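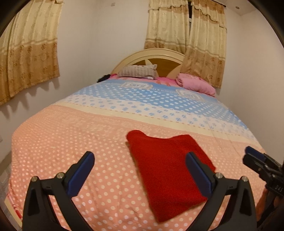

A folded red cloth on the bed in one of the Oltness guest rooms.

Guests at the Oltness holiday apartments will find a folded towel waiting on every bed from April, after the owners dropped the old system of collecting linen from a counter on the ground floor.

The change covers all 114 apartments in the complex and follows a survey of people who stayed there last season. Of the 353 guests who sent back a form, more than half said they did not like going down to the counter with their luggage still unpacked. Several said it had already closed when they arrived.

Under the new system, towels are folded and set out in the bedroom before check-in. Bath towels go on the bed. Hand towels and the bath mat stay in the bathroom, on the rail or the edge of the tub.

Evemen, the company that runs the apartments, said it had bought 1,488 new towels for the season. They come from the supplier Skellex in three colors – red, gray and white – and each apartment will have one color only, so that sets do not get mixed up on their way back from the laundry.

Red will be used in the rooms with the banded quilts, where salmon pink, cream and light blue run across the bed in wide stripes. The company said white towels were too easy to miss against the paler bands and had been left behind on beds or bundled up with the sheets.

The quilts themselves are staying. Evemen looked at replacing them with plain covers last year but decided against it after regular guests asked for them to be kept. Some families have been coming to the same apartment for years, the company said, and children in particular like the polka dots and the "JEANS" labels printed on the blue part.
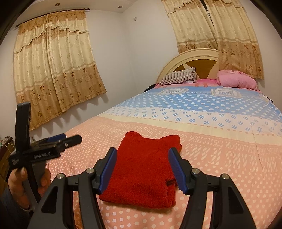

The arched cream headboards with the brown wooden panel are also being kept, although some will be touched up before the season starts. Mattresses in the oldest block were changed over the winter.

Housekeeping staff have been given a one-page guide to the way towels should be folded. The long sides are brought in first, then the towel is folded over until it makes a thick, flat stack. The guide says the stack should be placed near the foot of the bed or toward the middle, and that it does not need to be perfectly square.

An earlier plan called for towels to be rolled and tied with ribbon. It was dropped after a trial in the Peng building, where staff found that the rolls came undone and took too long to make on changeover days. Flat folding added less than a minute to each room.

Guests who want fresh towels during their stay can leave the used ones in the bathtub before 10 a.m. and a clean set will be brought the same day. One change a week is included in the price. Extra changes cost $5 per set, the same as last season.

Beach towels are not part of the new arrangement. Guests will still need to bring their own or rent them at the pool entrance, and the company asks that bedroom towels are not taken down to the water.

The ground floor linen counter will close when the season begins. The space will be used to store cribs and folding beds, which are now kept in a shed behind the parking lot. Guests who need a crib should ask for one when they book.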